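Hosts wanted for the July open day, robot handling room

Hviid is opening its robot handling room to visitors for one afternoon in July, and we need 12 people to help run it. The work is paid and covers the open day plus a practice session the evening before.

You would stand at a table with one of our arms, start the demonstration, reset the cups between runs and answer visitors' questions. The tasks are small ones, such as picking up a plastic cup that is lying on its side. Visitors may ask to try the controls, and you will show them how.
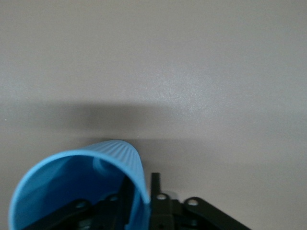
You don't need a technical background. Tove Bundgaard will teach you the start and stop steps, and a member of the Gidix team will be in the room all afternoon if an arm needs attention. You should be comfortable talking to strangers, including children, and able to stay on your feet for most of the shift. Spanish is a plus.

Doors open at 2 p.m. Last year 651 people came, and the first hour was the busiest. Lunch and parking are included.

To apply, send a short note to Vittoria Sorrentino at the Hviid front desk with your phone number and any past work with the public. Please say whether you can make the practice session. Applicants must be 18 or older.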